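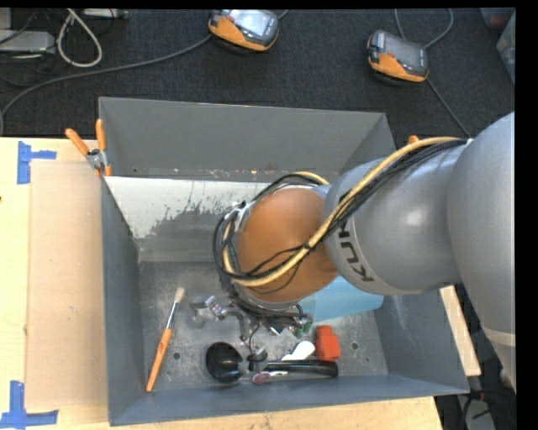
Figure 4. Open-top metal bin on a table, with worn white paint on the sloped panel.

4. Touching up paint inside metal containers

Good news - this is one of the most satisfying jobs in the Rutis kit! A tired old bin, planter or toolbox can look great again after a Wednesday evening's work, and you only need the small brush.

1. Empty the container and wash it with dish soap. Rinse and let it dry completely.
2. Scrape off any paint that lifts easily. Leave the sound paint alone.
3. Sand the edges of the bare spots with the 100-grit pad until you can't feel a step with your fingertip.
4. Wipe away the dust and brush on one thin coat of primer. Wait 30 minutes.
5. Apply the first color coat, working from the seams outward.
6. Leave it for 12 hours, then add the second coat.

Note: White is shade 293 on the color card. Stir it well - the pigment settles at the bottom of the can.

Caution: Open a window before you start and keep primer away from flames. Do not sand old paint that may contain lead.

Caution: Do not use this paint on surfaces that touch food.

For rust deeper than a light speckle, go to Section 5.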